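Wusero Community Help > Data collection > Wrist camera

Wrist cam tilted in every demo, bin the lot?

Posted by lornevon_nights, Sunday, September 22, 2019

We're teaching an arm to pick snacks off a clear rack. I've recorded 155 demos and only now noticed the wrist view leans like a pub at closing. Half of each picture is wall lettering and ceiling. Do I re-record, or rotate everything in software and say nothing to my supervisor?

gripperless_in_guelph
Keep them. If the mount hasn't moved between sessions, the lean is the same in training as in use, and the policy doesn't care which way is up. Check the first and last demo of each day. I lost 4 days to a loose screw and a confident colleague. Don't rotate, you'll just crop off the corners where your goods are.

Nuteck_Fan7
buy a better mount

Đặng
Agree with the first reply, with one grumble. Your wall is very loud. Ours was too:

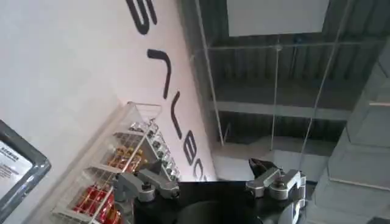

Photo: Đặng / Wusero Community

Big black letters beside the rack, wrapped goods in red and gold, fingers open. Our first model seemed fonder of the letters than the goods. Move the rack for almost a third of your demos and vary the lighting. Also log the mount angle. We started that in December, 2 months after we needed it.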